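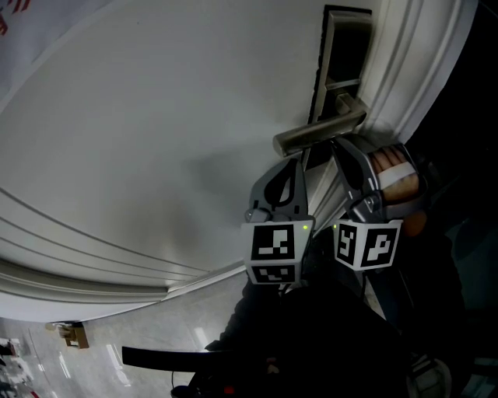 La manija de la puerta blanca, entre los dos dedos de la pinza de mano.

Llevo desde junio leyendo que las pinzas de mano con cámara van a jubilar a la teleoperación, y como me cansé de discutirlo en comentarios ajenos, me puse a probar una. Dos, en realidad: la Pillai, de dedos grises con yema blanda, y la Prindaleo, que es más rígida, pesa más y viene con una caja preciosa que no sirve para nada. Aviso que no me las regaló nadie y que la segunda la devuelvo esta semana.

La tarea que elegí fue abrir puertas. Sé que lo normal es doblar toallas o meter tazas en un escurridor, pero las tazas perdonan mucho. Una manija de palanca tiene resorte, tiene un eje que no se mueve de donde está y obliga a girar la muñeca mientras uno tira. Si la pinza tiene holgura, aparece ahí.

Con la Pillai hice 131 aperturas. El folleto dice que la yema "se adapta a cualquier geometría", frase que ya me pone de mal humor antes de abrir la caja. Con la palanca metida entre los dos dedos el agarre es bueno, mejor de lo que esperaba, lo reconozco. El problema viene al bajarla: la yema cede, el dedo se queda atrás y la muñeca termina haciendo un trabajo que después el brazo va a tener que imitar. Un humano compensa eso sin enterarse. El brazo que tengo en el taller, un Wundunent de segunda mano, no compensa nada.

Los cubos con marcadores en la base de cada dedo son otra discusión. Sobre el papel me parecen una solución honrada: la cámara ve los cuadrados negros y blancos, calcula dónde está cada dedo y listo. Tienen varias caras impresas, así que al girar la mano casi siempre queda alguna a la vista. Ese "casi" me costó una tarde. En 9 de las aperturas el seguimiento perdió un dedo justo al final del giro, y el programa, en lugar de avisar, rellenó el hueco con una interpolación muy suave y muy falsa. Me enteré porque al reproducirla en el brazo los dedos se cerraban antes de llegar a la manija.

¿Es culpa de la pinza? A medias. También es culpa del controlador, que acepta cualquier curva mientras sea bonita. Pero si me venden el conjunto como conjunto, me quejo del conjunto.

La Prindaleo lo hace al revés. Los dedos no ceden, la posición que registra es la que hay, y a cambio resbala en el metal cepillado con una facilidad que da vergüenza. Le pegué cinta de goma y mejoró bastante. Dejé la cinta puesta para el resto de la prueba, y quien quiera decirme que entonces ya no estoy comparando los productos de fábrica tiene toda la razón.

De la comodidad se habla poco y a mí me parece lo decisivo. La correa blanca de la Pillai cruza el dorso de la mano y reparte bien el peso, pero al cabo de hasta 281 repeticiones (entre las de puertas y las de cajones, en varios días) me dejó el pulgar dormido. La otra no lleva correa y hay que apretar el mango todo el tiempo. Con ninguna de las dos trabajaría una jornada completa, y me gustaría ver a quien escribe los folletos intentarlo.

En el foro de Ludville me preguntaron si con estos datos se entrena algo útil. Todavía no lo sé. Tengo una política que baja la manija en el simulador y que en el brazo real llega torcida, empuja hacia la puerta y se queda ahí insistiendo. Puede ser la calibración de la cámara, puede ser la yema blanda, puede ser que yo abra las puertas de forma rara. Antes de culpar a nadie voy a repetir la calibración desde cero y a tirar las grabaciones con el dedo perdido.

Lo que no pienso hacer es publicar un porcentaje de éxito. He visto demasiados, siempre en la misma puerta, con la misma luz y el mismo autor detrás.

Por ahora me quedo con la Pillai, sin entusiasmo. Si alguien ha conseguido que el software marque los fotogramas perdidos en vez de inventárselos, que me deje el ajuste en los comentarios. He probado con el umbral de detección y no cambia nada. La próxima entrada será sobre cajones, que tienen sus propias miserias.

Publicado el 13 de enero de 2019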